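Teaching a robot by hand: questions we get asked

Howard Marsden looks after the Porkau room at Mottram and was a doubter well before he took the job. These are his answers.

So you just show it once and it learns?

No. I have yet to see any arm learn a useful job from one go. Our can-tidying set has 685 recorded goes in it, and I would call that modest. If a salesman tells you one will do, ask him to move the table a hand's width and try again.

What is the difference between guiding by hand and remote control?

Guiding by hand means you take hold of the arm and push it through the job. Remote control means you stand back and steer it with a handset or a second, smaller arm. The first is easier to pick up, but your own hands and sleeves get into the camera views. The second keeps you out of the way and is maddening for the first day or so.

Which do you prefer?

Remote, grudgingly. We use Julell to steer and Wellodero to store the recordings. Neither is a joy. Wellodero still loses its place if you pause for too long.

How long does one go take?

Roughly 30 seconds for a practised person with a single can. Beginners take far longer, and their early goes usually have so much dithering in them that I leave them out.

Isn't this a slow way to pick up litter?

Yes. I could clear that table before the arm had left its rest position. The claim is that the effort pays off later, on jobs that haven't been shown. I am waiting to be convinced. When we last moved the cans to spots it hadn't been shown, it managed 62 per cent – fine for a report, poor for a living room.

Why drinks cans?

They are cheap, they roll, and they are shiny enough to upset a camera. A can on its side also makes the person steering think about which way the fingers should close.

What does the work look like?

Cans, a coffee table and a bin, mostly. The first view is from the wrist, the other two from beside the table.
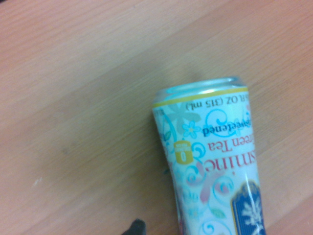
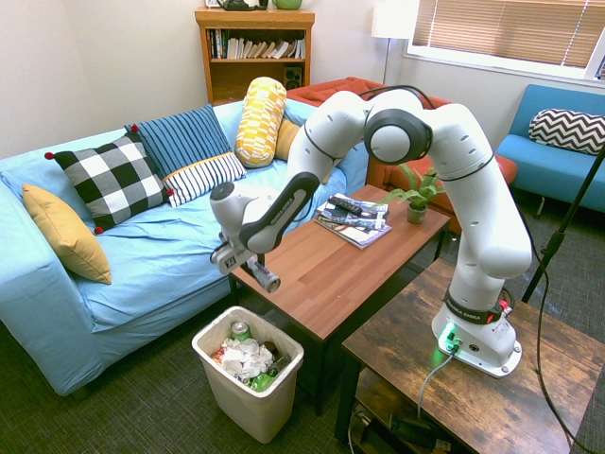
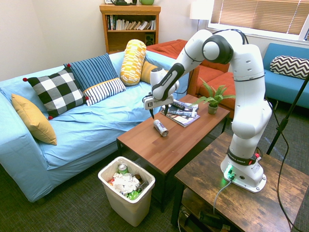
Do you keep the bad goes?

Some of them. A fumble followed by a proper recovery is worth having. A fumble followed by swearing and a restart gets deleted.

Can I come and have a try?

Sunday afternoons, if you ask first. Bring patience, and don't lean on the side table.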